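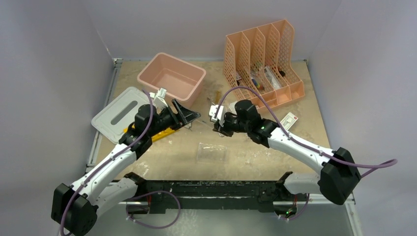 Rundthorpe Two-Arm Bench
Class and Club Edition

Overview

The Rundthorpe Two-Arm Bench is a tabletop station for student work in robot handling. It is supplied to schools, after-school clubs and competition teams by Flendska, and it is the bench on which the tasks of the Lalter Student Challenge are set. A team receives two arms on a common base, one gripper and one wrist camera for each arm, and a table with walls on both sides and at the back. The front remains open to the students.

The bench is intended for students who have completed a first course in programming. No earlier work with robot arms is required.

What the bench is used for

The course that accompanies the bench is built on sorting and packing. Students collect small tools and desk items from the table and place them in a bin or in the slots of an organizer. Early units use one arm. Later units require both, for instance when one gripper must hold a lid while the other places an item. Thin metal tools and clear plastic parts are introduced last, as they are harder to find in a camera image and harder to grip.

Schools may use their own bins, trays and small items. Items should be free of sharp edges and should fit between the open fingers of the gripper.

Supplied with the bench

Two arms with grippers, mounted
Two wrist cameras with brackets
Table with side and back walls
Control computer with Damasceno software, school license
Starter set of bins and trays
Teacher's guide and student workbook (107 pages)
Spare cable set

Course and support

The workbook contains 10 units. Each unit is planned for two class periods, with an additional exercise for club use. The units were written by Bianca Ilie and Edgars Kütt and were last revised on 21/03/2024. Corrections reported by teachers are included in the next printing.

A training day for teachers is held each June under the direction of Nadja Holzer. One place is included in the price of each bench. Further places may be reserved through the schools office.

Use in competition

Teams entering the Lalter Student Challenge work on this bench without changes to the arms or the base. Teams may write their own programs and may design their own gripper tips, subject to inspection before the first round. The time limit for each run is 9 minutes. Over 40 schools have registered a team to date.

Safety

An adult trained on the bench must be present whenever the arms are powered. Students shall keep their hands outside the walls while a program is running. Cables should be checked for wear before each session, in particular where they pass the elbow and wrist.

Loan and purchase

The bench may be purchased outright or borrowed for one school term. Loan requests should state the grade level, the size of the group and the name of the teacher responsible. Requests are handled by Johanna Hauser, Schools Office. Technical questions, including spare parts and repairs, should be addressed to Beat Grabner.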